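The Dirness Waltz

Su-chen Au had been promising for years to write down her grandmother's waltz, and for years she had found something better to do, such as regrouting the bath or learning the names of ferns. But on 9 February 2020 the rain came down sideways over Plungate, the buses stopped, and her downstairs neighbor Domingo Bravo knocked on the door with his accordion strapped to his front like a baby.

“You hum,” he said, “and I'll find it.”

So she hummed. It was a tune the old people used to play in Dirness after the herring suppers, and her grandmother had played it on a piano with seven dead keys, which meant that Su-chen had only ever heard it with holes in it. She had grown up loving the holes. When Domingo filled them in, quite sensibly, with the notes anybody would expect, she put down her tea and told him it sounded like a bank.

“A bank!” said Domingo, who had once played for 151 people at a wedding in Fanside and been kissed by both mothers.

“A very nice bank,” said Su-chen, and cut him another slice of the walnut cake.

They tried it slower, and then they tried it in a different key, and then for a while they didn't try it at all but talked about his sister's knees and whether the Yüksel bakery would ever bring back the poppy seed rolls. The rain went on. Somewhere past four o'clock he began playing again without seeming to notice, and where the missing notes should have been he simply let the bellows breathe, and Su-chen sat up very straight in her chair. 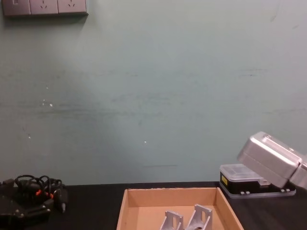 The second part of the waltz was harder, for her grandmother had changed it every time, depending on who was dancing and how much they had drunk. Su-chen closed her eyes to remember, and when that didn't help she opened them and looked at the wall instead, at the pale green paint and the long gray smudge across the middle of it, and the little white specks above and below. She hummed it off them as if they were notes – one to the left, one a bit lower, then a long way over to the next. Domingo followed her with his chin on the accordion.

“Is that how it goes?” he asked.

“It's how it went once,” said Su-chen. “I think my uncle was dancing.”

He wrote it down on the back of the cake box in his large, leaning hand, and they played it through 2 more times before he went down to start his soup.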